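Clean Living: the return of the duster

Walk down the cleaning aisle of any large shop and you will find a dozen sprays before you find a plain duster. For years it was the dullest thing on the rack. In Clokdale, where the Sakalauskas family has sold household goods from the same corner since before the bypass, dusters now have a bay to themselves.

Marleny Palomino runs the shop floor and does the ordering. She puts the change down to people getting tired of buying polish. "They come in for a spray and ask what they can use without one," she says. The shop sold 300 dusters the year she started. Last year it sold 615, and July was the busiest month.

The old choice was between feathers and a yellow cloth. Feathers are light and reach into carved wood, but the cheap ones shed and mostly push dust on to the floor. A cloth holds more, though it means lifting every ornament. Lambswool came next and still has its followers, mainly for picture rails and the tops of wardrobes.
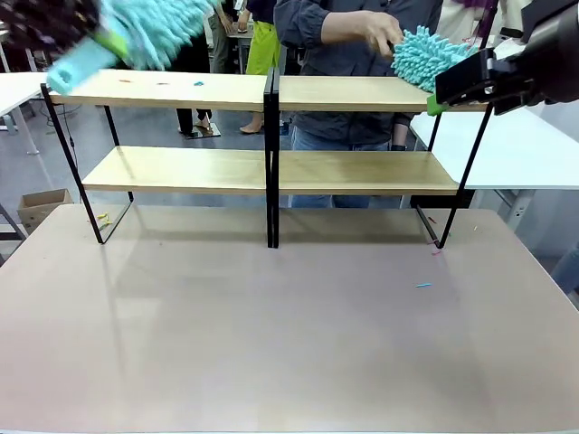

Chenille dusters at work along a top shelf.

Microfibre has taken over much of the trade. The strands are split very finely, which gives the dust more to cling to, and most heads pull off for washing. Palomino tells customers to wash them at a low heat and leave out the fabric softener, which coats the fibres. They should be dried on a line, away from a radiator.

Two names fill most of the Clokdale bay. Grodar makes a long-handled model for ceilings and the blades of fans. Nunda makes a shorter one with a bendy neck, and the shop took 550 of them last year on a single order of 600, the rest arriving late.

As for method, the old advice stands. Start at the top of the room and work down, and leave the vacuuming until last. Go slowly - a fast flick throws dust into the air and it settles again by teatime. Shake the head outside between rooms. Palomino does her own bookcases once a fortnight, before breakfast, with the window open.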